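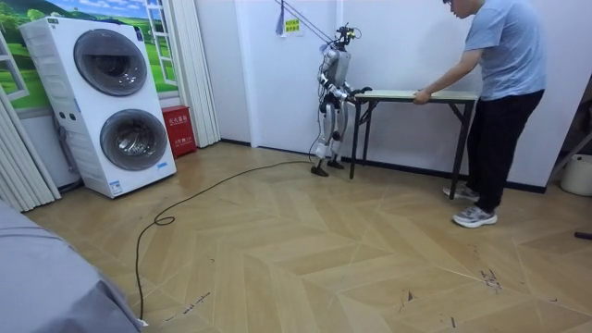
Fluster: Catalog Records for Space and Science Toys

By Osamu Murakami
April 2025

Last updated: version 4, replacing all earlier releases

Summary

Fluster is a catalog data set describing toys, board games, model kits and play sets with a space or science theme. It contains 1862 records drawn from the holdings of the Mulley Museum of Childhood and the Mwaipopo Collection. One record describes one published edition of one product. Duplicate copies of the same edition are joined under a single record, and the holding institutions are listed in the field "held_by".

The data set is intended for museum staff, teachers and researchers interested in how space travel and laboratory work have been presented to children. It contains no prices and is not suitable for valuing objects.

Contents

The release consists of one comma-separated file, a field guide and a list of changes. Each record has 14 fields. The title, type, country of sale, stated age range and holding institution are always filled in. The remaining fields, including designer, packaging text and figure descriptions, may be blank. A blank field means that the information was not found on the object or in the accession papers. It does not mean that the object lacks the feature.

Packaging text has been transcribed for 700 records. Spelling, capital letters and punctuation follow the box. Line breaks are marked with a slash.

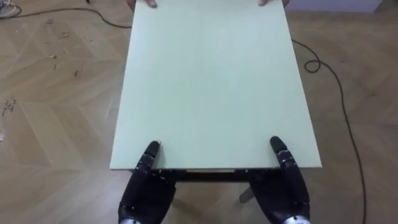 A comment received from Lakora on the June draft held that packaging text should be corrected where a planet or a mission is plainly misspelled, as users searching for the usual name would otherwise miss the record. The request was considered in part. The transcription remains as printed, and the standard form of the name is now given in "subject_terms". Users who search both fields will find all affected records.

Figures and occupations

Where a product includes human figures, the field "figure_role" records the occupation named by the maker: pilot, engineer, astronomer, chemist and so on. If the maker names no occupation, the field reads "not stated". Catalogers were instructed not to infer a role from clothing or equipment. A figure in a helmet is therefore not entered as an astronaut unless the box, the rule book or the sales catalog uses that word.

The field "figure_gender" follows the same rule. Earlier versions allowed catalogers to enter a gender from appearance alone. 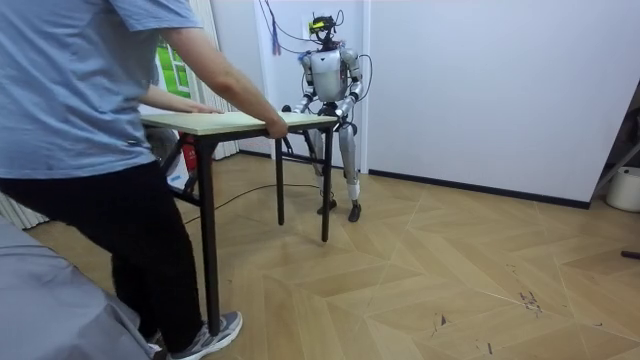

Those entries were reviewed for the present version and set to "not stated" when no printed source could be located. Comparisons between version 4 and earlier versions should take this change into account, particularly any study of how women scientists have been represented in play sets. The previous values are kept in the list of changes.

Condition and color

Condition is recorded on a four-step scale: complete, nearly complete, incomplete, fragment. Missing instructions alone do not lower the grade.
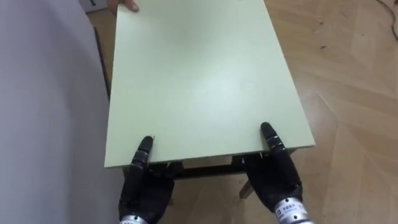
Color terms are limited to a short list, supplied in the field guide, and apply to the largest visible surface of the box or board. Fading is not corrected. Catalogers should choose the term that fits the surface as a whole and disregard unevenness caused by room lighting. The tabletop shown with this section, for instance, would be entered as "green, pale" with the finish "matte", although one patch near its center looks brighter than the far end. Transparent parts are entered as "clear" whatever their tint.

Known limitations

Both collections grew mainly through household donations. Inexpensive toys that were discarded early are underrepresented, as are classroom kits sold only to schools. Records for electronic toys describe the exterior and the printed matter; no attempt was made to operate them. Release years taken from packaging may be copyright years and can precede the year of sale.

Terms of use

The records may be reused for teaching and research with credit to both institutions. Photographs of packaging are excluded from the release, and requests for them must be addressed to the institution named in "held_by". Corrections should state the record number, the field concerned and the printed source.

Related items

Fluster field guide
List of changes, version 4
Mwaipopo Collection: accession policy
Mulley Museum of Childhood: reading room rules
Transcribing toy packaging: notes for catalogers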